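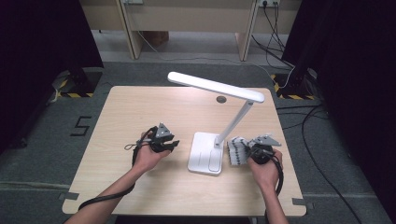 2024-12-22
Operations notebook, ground handling and fuel records, Jodthorpe

Purpose of entry: to record the position on the fuel uplift reconciliation for the Moura rotation, and to set down what has been agreed with Bevico as supplier before the holiday timetable begins. Colleagues on the late desk are asked to read this before opening the ledger.

1. Background

The uplift figures for the Moura rotation have not agreed with the supplier's delivery notes since September. The difference on any one sector is small and was at first put down to rounding between litres and kilograms. When the sheets were laid side by side this morning the differences all fell in the same direction, and rounding would not do that. The total over the period is 1,515 litres, charged by Bevico and not shown in our own records.

Berkach sectors were checked in the same way and agree. The Berkach tickets are from a different supplier and are entered at the other end, so the comparison is of limited use, but it does suggest that our own gauges and the conversion table are in order.

2. What was checked

Delivery notes were matched to flight numbers by hand. 13 notes carry a density figure that is the same to the last decimal place, although they cover mornings in mild weather and mornings with frost on the stand. It is the view of this desk that the density was carried forward from an earlier note and not read afresh at the vehicle. A fixed density would account for part of the difference. It does not account for all of it.

Two notes were found to be duplicates, one being a carbon copy that had been filed as a separate delivery. Both have been marked in pencil and returned to the folder. Please do not remove them, as Bevico has asked to see the originals.

The meter on the second bowser was last certified within the permitted period. The certificate is in the grey binder. The certificate for the first bowser was not in the binder and has been requested.

3. Position of the supplier

Bevico was informed by telephone and afterwards in writing. The company accepts that the repeated density figure is irregular and has undertaken to require a fresh reading for each delivery, signed by the driver. It does not at present accept that any credit is due. Its letter states that the invoices follow the meter and that the meter is correct.

This station has replied that payment of the undisputed portion will be made on the usual date and that the disputed portion will be held over until the first bowser's certificate has been produced. There is no intention to interrupt supply, and staff should say so plainly if asked by drivers or by crews. The Moura rotation will operate to the published timetable.

4. Procedure until further notice

Record the density as read at the vehicle, with the time. If the driver cannot give a reading, write "not given" and leave the box otherwise empty. Do not copy the previous figure.

Enter the gauge reading before and after fuelling in kilograms only. The conversion will be done at this desk.

Any uplift where the ticket and the gauges differ by more than the permitted margin is to be queried with the driver before signature. For uplifts above 2,000 litres a second member of staff should countersign.

Tickets go in the wire tray, not in the flight envelope. Several were lost that way in the autumn – one came back from Berkach inside a load sheet.

5. Outstanding

Certificate for first bowser.
Copy of the conversion table, stamped and dated, for the ledger room.
Reply from the accounts office on whether the held amount should be shown in this year's figures or the next.
Temperature correction to be worked through again for the frost mornings. The first attempt used the terminal thermometer, which sits against a warm wall and reads high. The apron readings are in the weather log and should be used instead.

Added later in the shift: the evening uplift for Moura was taken under the new procedure. Density read and timed, ticket within margin, no query raised. Entered on the new sheet, line 2.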